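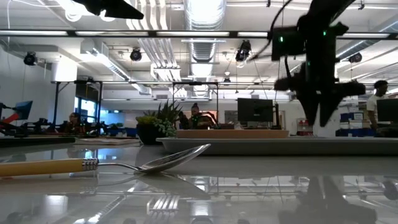

Where did the new mosaic at Kahraman turn up? Under the floor of an old grain store, at the north end of the dig.

I got the news from Kadir Yalçınkaya this morning and I've been grinning ever since! The mosaic shows 7 dolphins circling a ship, and the team dates it to the year 300, give or take a generation. Erdal Keskin's crew first hit the border back in June, then spent months lifting dirt off it with brushes - slow work, but wow, the colors. Nia Nicholas is drawing the whole thing tile by tile (she's on sheet 42 now, poor thing). It stays covered for the winter, and I'm already looking at bus times for spring.

860 shares
7 comments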